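Vulton Opens Gripper Comparison to Outside Teams

10 April 2024 – Vulton has begun a side-by-side trial of three parallel grippers and is inviting outside teams to send in their own finger pads. Each gripper is mounted in turn on the same arm, with the same controller settings, and runs 1230 grasps.
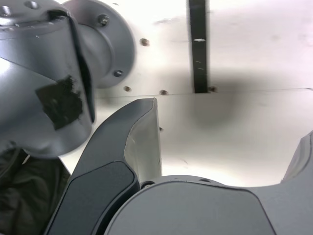
Changing grippers should take no more than 10 minutes, according to Lefteris Rallis, who added that a longer swap “eats the day and you stop trusting the calibration.” Vulton will publish swap times along with the grasp results.

The test objects are colored blocks. A printed square marker on the work surface serves as the position reference, and pads are checked for wear after every 100 grasps.

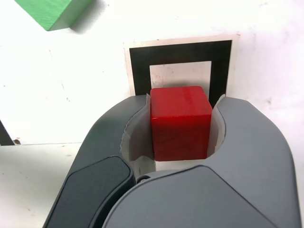
Pad wear matters more than closing force for small parts, Melahat Kaplan of Sorkell wrote in response to the test plan, and she asked that worn pads be scored separately from new ones. Vulton has agreed to do so.

Results are due in December – raw logs included. Teams can request a pad drawing through the Vulton website.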